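Gyamfi Robotics Club > Arm Team > Wrist camera view and the homing routine

abena_asamoah
January 31, 2025
Hi everybody! Long post, so get a drink first. The Trornano meet is coming up faster than I'd like, and I want us to settle the start position before we record any more practice runs. Right now every driver parks the arm wherever feels comfy (guilty, I do it too) and then the first grab of the run is a coin toss. I'd love for us to pick one home pose, fingers closed, over the bare table, and have the script check it before anything else moves. Does anyone object?

TettehA
No objection to a home pose, but I don't love fingers closed. We lose time opening them on every single run, and with 300 points riding on the first pickup I'd rather start open and go. Sorry to be the grump again!

ngacu
I was on your side in September, Tetteh, I really was. Then I sat down with the logs after school and the open start drifted on 4 of my 5 tries, because the script has no hard stop to measure from. Closed gives it a zero. I'd take the slower start and a good night's sleep.

TettehA
Drifted by how much, though? If it's less than the width of a block I still say leave it alone.

Philomena M.
You two are sweet, but can we please not redo the whole Hondley argument from last year? Abena, could you post what the wrist camera gets in your pose? I'm writing the startup check this week and I need to know how much table I have to work with, and whether the fingers hide too much of it.

abena_asamoah
Sure thing, Philomena! Fingers closed, nothing in them, plain table out ahead and the gray wall past the edge. The tips come up to about mid-height, so you've got a nice open stretch of table on the right to work with, and I'd ignore the wall completely if I were you. I'm happy to move the pose if it makes your life easier, just say so before we all get used to it.
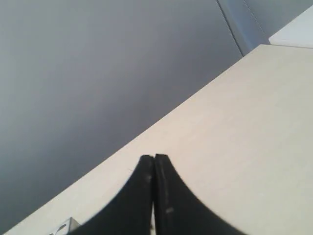
Cecilia Gbeho: I'm voting for closed, but could we put the homing step in its own file this time? Last year it was buried in the Stistura script, and I spent a whole afternoon scrolling through 500 lines to change one number. Tetteh, if you want to time both starts, I'll stay late and run the stopwatch for you.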